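Gudier Hardware wishes to appoint a Display and Stock Assistant for its Gomlow branch. The post is part-time and permanent, and begins in September. The branch carries 2,043 product lines, many of them hand tools and decorating sundries shown on pegboard – scissors, adjustable wrenches, sealants and similar items.
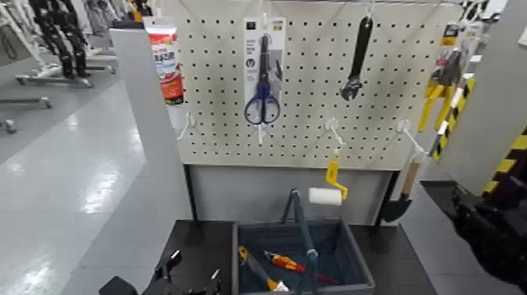 ## Duties of the post

The postholder will hang packaged and unpackaged goods on the correct hooks, return misplaced items from the storage bins to the boards, and report any line that has run low. Hooks must be evenly spaced and labels must face the customer. The postholder will also assist with deliveries from the Udden warehouse, which holds a further 3,000 items in reserve. 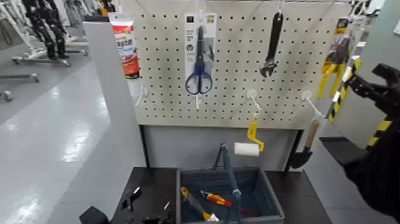

Applicants should be able to stand for long periods and to keep accurate written records. Experience in a shop or stockroom is desirable – it is not essential, and training will be given over the first six weeks. Shifts are three hours long and are worked in the mornings.

## How to apply

Please send a letter of application and the details of two referees to the Branch Office, Gudier Hardware, Nwankwo Road, Gomlow. Applications must be received by 29th July.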